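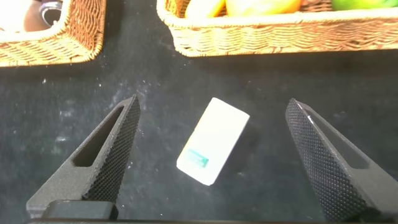 Los dedos de la pinza, abiertos, uno a cada lado de la pieza blanca.

Bueno, pues ya he ido. Llevaba desde febrero dando la lata con las jornadas de puertas abiertas de Urnon, y el 2 de junio me planté allí con mi botella de agua, mi libreta y unas ganas que no me cabían en el cuerpo. Que conste que de robots sé lo que he leído en este blog, o sea, lo que he escrito yo. Imaginaos el nivel.

El sitio está en las afueras de Musden, pasada la rotonda de los viveros, y si vais en autobús os aviso de que la parada queda lejísimos (8 minutos por un arcén sin sombra, y yo con sandalias nuevas). En la entrada te dan una pegatina con un color y según el color entras en un turno u otro. Yo tenía la verde. Había café, pero del que pica en la garganta.

La primera parte es una charla con diapositivas que se hizo larga. Mucho diagrama y mucha flecha. Me quedé con que llevan tres años en esto, que antes hacían cintas transportadoras y que el proyecto de casa, el que yo quería ver, se llama Vatuvden. Apunté otras cosas, pero ahora no entiendo mi letra.

Y luego, por fin, la demostración. Yo me esperaba un brazo enorme detrás de una mampara, de esos naranjas de las fábricas de coches, y lo que tenían era una mesa con un paño negro, dos cestas de mimbre monísimas (quiero unas iguales, lo digo en serio) y un par de pinzas negras trabajando encima. El encargo era recoger la mesa: las cosas de casa a una cesta y la comida a la otra. Vamos, lo que hago yo cada vez que vuelvo de la compra, solo que yo lo hago peor y protestando.

Me tocó al lado de la pantalla donde se ve lo que ve la propia pinza, y ahí me quedé pegada todo el turno. ¡Es hipnótico! Los dedos parecen gigantes, acabados en punta, con una ranura larga por el medio y la cara de dentro llena de puntitos en relieve, como el mango de una mancuerna. Le pregunté al chico de la bata si eso era para que no resbalaran las cosas y me dijo que sí, que habían probado otras superficies y que con las lisas se les escapaba todo lo que fuera de plástico. También se ve cada mota de polvo del paño, que desde tu sitio ni te enteras. Me dio una vergüenza tremenda pensar en mi mantel.

Lo que más me sorprendió es lo despacio que va. En los vídeos de internet siempre te lo ponen acelerado, y claro, luego lo ves en directo y te entran ganas de empujarle el codo. Se acerca, se para, corrige un pelín, se vuelve a parar. Una señora de mi grupo murmuraba «venga, hijo, venga» y acabamos todos igual, como si estuviéramos viendo un penalti. Cuando por fin levantó una de las cosas hubo aplausos y todo. Yo aplaudí la que más, lo reconozco.
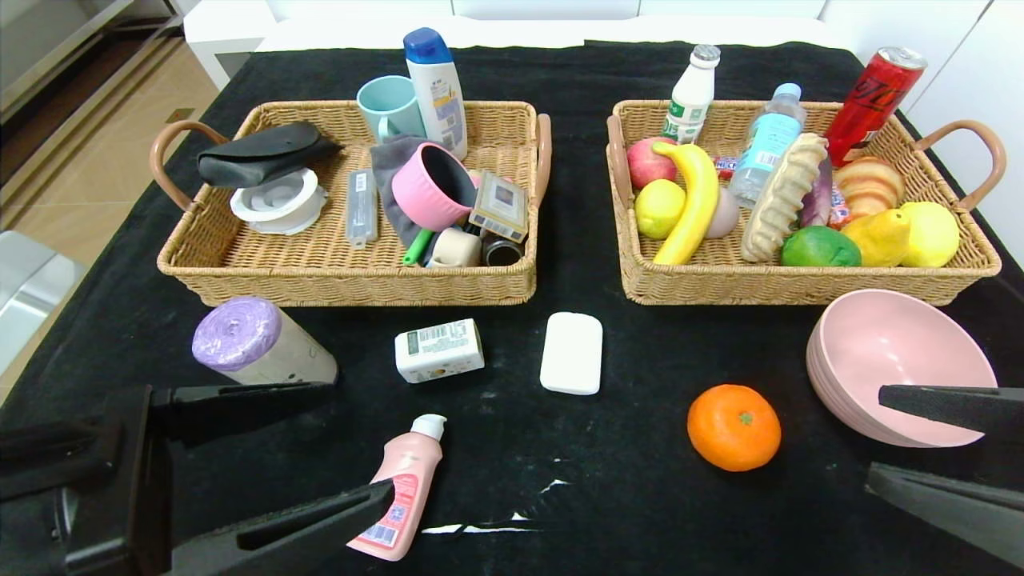

La mesa con las dos cestas y lo que había delante, suelto sobre el paño.

Fijaos en la cesta de la derecha, que a mí me entró hambre: el plátano, la manzana, el cruasán, el pan ahí casi de pie… y en la otra el champú, la taza azulita, un trapo gris hecho un gurruño. Pregunté por el trapo, cómo no. Por lo visto la tela es de lo peor que les puede tocar, porque nunca tiene dos veces la misma forma, y el chico de la bata puso una cara al decirlo que me hizo muchísima gracia. Los cuencos rosas apilados también tienen su miga: si quieres llevarte solo el de arriba, la cosa se complica. Y la mandarina, que yo habría dicho que era la fácil, puede echar a rodar al menor roce.

Alguien preguntó cuánto costaría tener uno en casa y contestaron con mucha educación que todavía no se vende nada. Otro quiso saber si podía fregar. Tampoco. Lo que sí nos contaron es que repiten la misma recogida cambiando las cosas de sitio, a veces 100 veces con los mismos objetos, y que para el otoño quieren llegar a 200 objetos distintos. Yo con cambiar de sitio el salero ya tengo bronca en casa.

Después del turno se podía pasar a la sala de al lado, donde los de Eklund tenían una mesa con piezas sueltas de pinza para tocar. Pesan menos de lo que parece. Pillé un folleto, un boli y un caramelo de menta (el boli no escribe).

Cosas prácticas, que luego me preguntáis en comentarios:

Es gratis, pero hay que apuntarse en su web, y el turno de la mañana vuela.
Se puede ir con niños. Los había, y preguntaban mejor que nosotros.
Dejan hacer fotos, sin flash.
Llevad calzado cómodo por lo del arcén.

A mí me gustaría volver cuando hagan la siguiente, que han dicho que será con una nevera y con puertas de armario. Si alguien de por aquí se anima, que me escriba y compartimos coche, porque yo en sandalias por esa carretera no vuelvo.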